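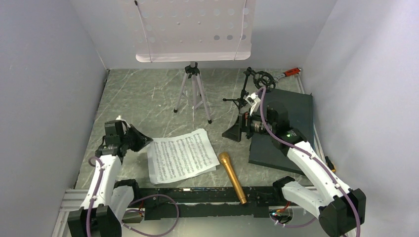

Strength Sports > Contests and Tickets
Lagos qualifier moved to April, anyone still going?

gripwork82
Wednesday, January 29, 2020
Got the email this morning. The Mirolell strongman qualifier in Lagos is now in April and the log press is out, replaced by axle. I trained log all winter. Two of us from my gym had already paid the entry fee.

tirepile
Same email here. Axle suits me better, so I'm staying in. Does the old entry carry over or do we sign up again?

gripwork82
It carries over. If you want a refund you have to ask for it in writing.

southpaw_dl
Changing an event this late is poor form. Log and axle are different lifts – the clean alone takes months to get right if you've never done one.

tirepile
You've got until April. Everybody gets the same notice.

southpaw_dl
Same notice, but not the same equipment. My gym has two logs and no axle. I'd have to buy one.

oldbarn
Javatetti sells a plain axle that holds up fine. I've had mine for two years. Skip the collars that come with it, they slip. I use Jelitex ones.

southpaw_dl
Thanks, but shipping on that will cost more than my entry did.

kettle_north
Going as a spectator. Is the hall the same one? Last time it held more than 1000 people and the line for the doors went down the street.

gripwork82
Same hall. Seats aren't numbered, so go early if you want to be near the stones.

oldbarn
Sit on the left side if you can. The loading race finishes over there.

southpaw_dl
Asked for my refund. Good luck to those going.

gripwork82
Sorry to hear it. I'm still in for now. Will post when they send the axle weights.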